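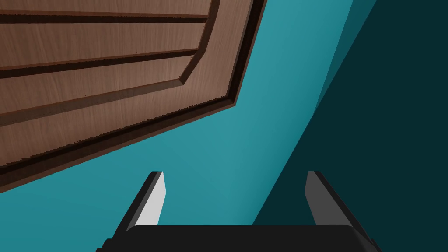 7.3 When the arm stalls under a cabinet (Fault 604)

Fault 604 is the one you'll meet first if you run the Gunen kitchen set, and it's a great one to learn on. Everything happens in simulation, nothing gets dented, and you can rewind it as often as you like. By the time you've cleared it once by hand you'll know your way around half the Traker toolbar.

Traker raises 604 when the arm has been told to move, the joints are pushing, and the hand has gone nowhere for 174 simulation ticks. In the kitchens it mostly comes up with the hand low and pointing up past a door or drawer front. The wrist view at the start of this section is typical of the spot: wood overhead, teal behind, fingers open with nothing between them. From that angle it's very hard to judge how far the fingertips are from the wood, so please don't try to steer out by the wrist view alone. Use the side view. It's there for exactly this!

Before you start

You'll need Traker open with the stalled run still loaded. Don't press Reset Scene yet. Reset throws away the contact log, and the contact log is the good part.

CAUTION: If your session is linked to a real Thiele arm, stop here. Press the physical stop button, then set Link to OFF in the session bar. The recovery moves below are sent at full speed, and a linked arm will copy them. Check that the Link light is gray before going on.

Clearing the fault

1. Press Pause. The tick counter at the bottom right should freeze. If it keeps climbing, your policy is running in its own process; stop it from the Processes tab and press Pause again.

2. Open View > Side and drag until you can see both the hand and the panel edge. Turn on Show Collision Shapes. The shapes the physics uses are drawn as outlines over the ones you normally see.

3. Look for outlines that overlap. An overlap at a fingertip is a light snag. An overlap at the base of the hand is a wedge, and takes the longer route in step 6.

4. Save the contact log (File > Save Contacts). Do this even if you think you know the cause.

5. For a light snag: switch to Jog, choose Tool Frame, and back the hand straight out along its own axis in small taps. Leave the fingers as they are. Opening or closing them while they overlap the panel can fling the door wide open, which is fun to watch once and then wrecks your run.

6. For a wedge: click Ghost Arm, jog the hand clear, then click Solid Arm. Traker won't let you go solid while anything still overlaps, so if the button is dimmed, keep jogging.

7. Press Clear Fault, then Play. Let it run with the policy off for a few seconds and watch the hand. It should hold still. If it drifts or shivers, go back to step 2.

Note: Ghost Arm marks the run as edited. Edited runs are left out of your success score automatically, and there's no way to unmark them.

Stopping it from coming back

Once you've cleared the fault, open the saved log. Sort by Body and see which part touched first. Three causes cover nearly everything we've seen.

Panel shape too thick. Older Gunen cabinets came with collision shapes that stick out past the visible wood. Go to Assets > Refit and choose Tight. The refit on the big corner cabinet takes a while, so start it and get a coffee.

Approach from too low. If the hand touched before any finger did, raise the approach point in the task file and run again. Marlies Sutter's starter tasks already have a raised approach and they're lovely to copy from.

Success check too generous. This one is sneaky. The policy closes, misses the handle, opens again, and the task still moves on to the pull stage with an empty hand. Turn on Require Grip Contact under Task > Checks. Quang Quách found this in our own Kallusthorpe baseline, where more than 3,031 runs had to be scored again, and the new numbers were a lot more believable.

Change one of these at a time and rerun the same seed. The same seed gives you the same kitchen, the same door and the same starting pose, so you can see right away what your change did.

If it still stalls

Set Physics Substeps to 4 and try once more. Playback will be slower, but contact at sharp edges is much steadier.

Still stuck? Send us the contact log, the seed and the task file through Help > Report. Leave the seed out and the first thing we'll do is write back to ask for it. Ekaette Ugwu reads the 604 reports every Tuesday and really does love a strange one.

Next: 7.4 Doors that swing open on load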